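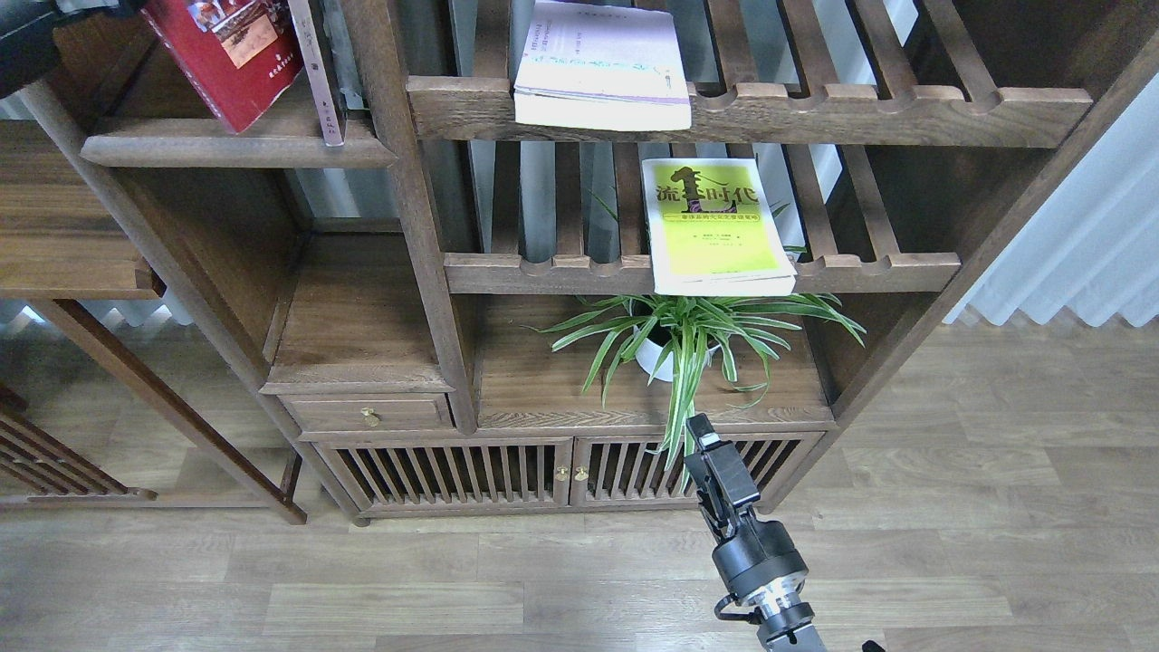 Home Storage, handout 4: books on open shelves

Okay, so last time we did closets, and I promised you books (finally!). Most of you have one unit doing three jobs at home - books, plants, and all the stuff you'd like a door in front of.

I start by laying a book flat on the shelf. If it hangs over the front rail, turn it before you blame the furniture. Slatted shelves are a bit fussy this way, and I've bent plenty of paperback corners finding that out. Hardcovers can stand up by themselves, but a slim one wants a neighbor.

Spider plants! I love them, but they spread like crazy, so give yours the cabinet top and keep your best paperbacks a shelf or two higher. Lift the pot out to water it, please.

Small drawers are for small things. Bookmarks, pencils, the spare key.

For next time, measure one shelf at home and bring me the depth in millimeters. Mine is 300. Tsehay Tesfamariam has the sign-up sheet for the Uredholm visit, so see her if you missed it in April.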